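Onerora to Bring Hallway Tidying Robots to Serviced Homes in Sturkau

STURKAU, 2018-11-15 – Onerora, which manages serviced homes for short and long stays, today announced that it will introduce two-armed robots into the daily work of its housekeeping teams in Sturkau. The robots, developed by Trokgate, will take over one narrowly defined part of the job: picking up shoes and other small items from hallway floors before cleaning begins.

The program will start in 213 homes. Training in simulated homes has been under way since July at the Bensaid development office, where Trokgate engineers and Onerora housekeepers work side by side. To date, the teams have completed 1,254 practice runs in simulation.

Floor pickup was chosen at the request of the housekeeping staff. In an internal survey, it was named as the task that causes the most bending and the most back and knee complaints. A housekeeper on a full shift may stoop to the floor up to 960 times, and much of that effort goes into clearing the way for the vacuum and the mop. 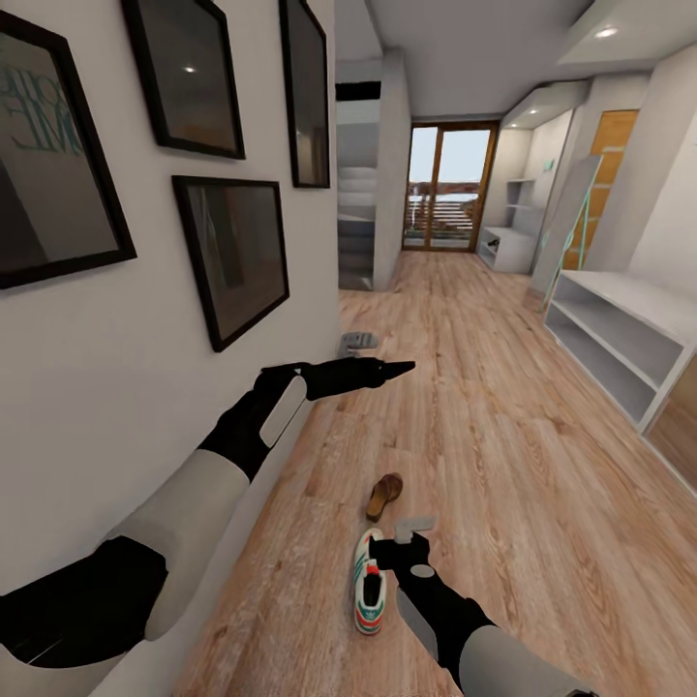
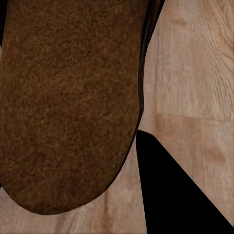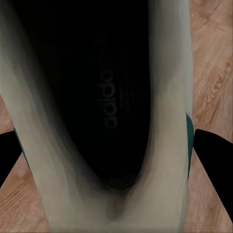 Simulated views from the hallway pickup task, with footwear on a wooden floor. First: the robot's two arms in the corridor. Last: two gripper fingers holding a white sneaker.

Under the new arrangement, housekeepers will continue to work in pairs and will keep responsibility for each home from arrival to final check. One member of the pair will start the robot at the front door and may stop it at any time. The other will begin in the kitchen or bathroom. Items picked up in the hallway will be placed together near the entrance, and a housekeeper will decide where they belong.

Onerora confirms that no housekeeping position will be cut as a result of the program. Hours and base pay remain unchanged. Four housekeepers have moved into a new role as task trainers – a paid position with its own wage step – and spend part of each week at Bensaid. They select the items to be practiced, review how the simulated robot approaches them, and flag any handling that a resident would find careless.

Their input has already changed the work plan. Early versions of the task treated all footwear alike. At the trainers' suggestion, sneakers and open sandals are now practiced separately, and runs in which a shoe is gripped too tightly are marked as failed even when the shoe reaches the right place. The trainers also asked that the robot leave alone any item standing on a shelf, on the grounds that residents put things on shelves on purpose.

All housekeepers assigned to the program will receive two days of paid instruction before working with a robot in an occupied home. Residents will be notified in writing and may decline robot service without any change to their rate. Homes that decline will be cleaned as before, and the pair assigned to them will be given additional time for floor pickup.

Trokgate will supply and maintain the equipment and will provide a service desk during all housekeeping shifts. Onerora and Trokgate will jointly review injury reports, shift lengths and staff feedback after the first season of use. The results will be shared with employees before any decision is made on extending the program to other tasks or other locations.

About Onerora
Onerora manages furnished and serviced homes in Sturkau and the surrounding district. Its housekeeping teams are directly employed.

About Trokgate
Trokgate develops two-armed robots and simulation software for indoor service work.

Contact: Onerora Press Office, Sturkau | © 2018 Onerora. All rights reserved. | Back to top
4 shares | 0 comments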